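Iltthorpe Shared Workspace Practice, Work Package 2
Progress report to Lirkville, 1 December 2022
Prepared by Enda Lenihan

Work in this period covered the draft operating rules for arms and multi-finger hands used near desks and staff. Draft 4 was issued for internal review and replaces the August text in full. The main change is in section 3, which now treats the hand and the arm as separate hazards with separate speed limits. Reviewers had noted that the earlier text set a limit for the arm only and left finger closing force to the operator.

Trial use of the draft continued in the main lab. Each session log records the operator, the active speed limit, any stop and the reason for it. The log set now holds 2,001 entries. Of these, 17 were returned as incomplete, mostly for a missing stop reason, and the form has been changed so that the field can't be left blank.

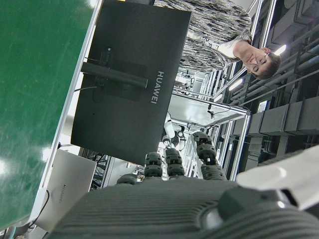 Robotic hand near a green-topped table with a monitor and laptop; framed workstation behind.

Section 5, on cables and loose equipment within reach of the hand, is still open. Tadhg Heffernan has proposed a marked keep-out strip along table edges. Moriarty asked for the strip width to be tied to measured stopping distance, and those measurements are not complete.

Two items carry over to the next period: the stopping distance tests and the operator refresher material from Flevari. No change to budget is requested. Draft 5 will be sent to Lirkville when section 5 is closed.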